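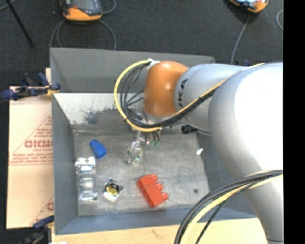
Local > Makers & Workshops > News

Shared workshop teaches a secondhand robot arm to tidy up after itself

May 29, 2026

176 shares | 4 comments

Members of the Grarnorent shared workshop have spent a good part of this spring on a job most parents would happily hand over to a machine, and that is picking small things up out of a bin and putting them somewhere else. The project goes by the name of Ustov, and it has now reached the stage where people stop on their way to the table saw to watch it (and stay longer than they meant to, if the evening we visited is anything to go by).

The arm itself came to the workshop in April, bought secondhand with money put together by the members, and the bill came to $1,623 once the truck rental and a new set of mounting bolts had been added in. It is a big, heavy thing, made for factory work, and getting it through the side door meant taking the door off. Brisa Arellano, a retired bus mechanic who leads the build, had measured the doorway twice and still came up short by the width of the hinges.

"We got it in, we stood it up, and then we all just looked at each other," Arellano said. "I've worked on machines my whole life, but the machines I know have wheels and they go where you steer them. With this one you have to tell it every little thing, and it does precisely what you told it, and you find out you told it wrong."

The task sounds simple enough. A few odds and ends go into a gray bin held in place with clamps, a red toy building block and a small blue one among them, and the arm has to reach down, take hold of one, and lift it clear without dragging the rest along. Clear plastic has been the hardest by a long way. The light bounces off it, the software loses track of where the edges are, and the gripper closes on air. Solid, bright-colored things go much better, and the red block has become something of a favorite for that reason.

Eleri Samuel, who writes most of the software and does her share of the wiring as well, said the cables have taken up more of her evenings than the code has. Every wire to the gripper has to run along the arm with enough slack to let the wrist turn, and too much slack means a loop that catches on the side of the bin. She has rerouted them so many times that she no longer bothers to put the cable ties away.

"You leave a nice generous loop and feel good about it, and then the wrist turns the other way and you see where it's going to snag," Samuel said. "So you take it all off and start again, and by then it's ten o'clock and somebody wants to lock up."

The gripper is the group's own work, put together on the bench at Grarnorent with 2 replacement fingers cut by Snorradóttir, the small machine shop across the parking lot, which charged them for the metal and waved off the rest. An earlier set bent in the first week.

Next on the list is a sorting run, with the blocks going to one tray and everything else to another. After that Arellano would like to try it on the workshop's coffee cans of mixed screws, a plan that has drawn some good-natured doubt from the woodworking side of the room. The bin walls are already well scuffed, and she expects them to get worse.

Ustov evenings are open to anyone who would like to come by, members or not, at the Grarnorent building on Kurnent Street. Visitors are asked to stay behind the painted line while the arm is running, and children need an adult with them. The group is also glad to take small, sturdy objects that people no longer want, as long as they fit in the palm of a hand.

4 comments | Share this story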